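Who Gets Heard? Local News Coverage of Police Complaints in Farnside

Student project report, Community Journalism
Karthik Gamage, Moushumi Selvanayagam and Tanvir Liyanage
September 23, 2019

Print this page | E-mail this page

We wanted to know how often families get a say when a local paper reports on a complaint against the police. What a project to land on! We loved nearly every minute of it.
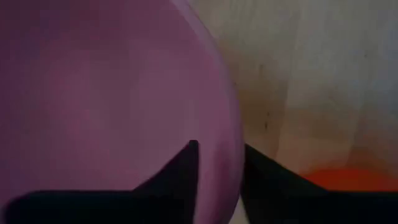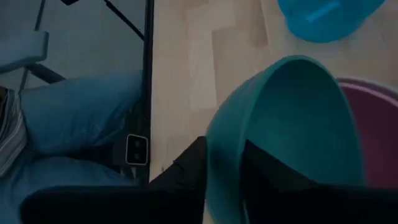
A rounded purple surface, first picture; a teal-green bowl, second picture.

What we did

The Laing library let us into its newspaper archive and we pulled 937 crime stories. From those we picked 100 that mentioned a complaint, an inquiry or a protest outside a station, and read every one twice (Tanvir read some of them three times). For each story we wrote down who was quoted first, who was quoted last, and whether a family member or neighbor spoke at all.

What we found

Only 30 of the stories quoted a relative. Police spokespeople came first far more often, and we were really struck by how many reports stopped after the first day. Four stories went back to the family later, and those were the best reading in the whole pile.

We also talked to Sena Appiah, a retired court reporter, who told us deadlines explain a lot of it. She would phone the station first and knock on doors if there was time left.

What we'd do next

Moushumi wants to add radio bulletins from Faddale, which would be brilliant. Our teacher, Obaidul Abeysekara, has asked us to present to the younger class in October, so the charts need redoing in bigger type before then.

Print | E-mail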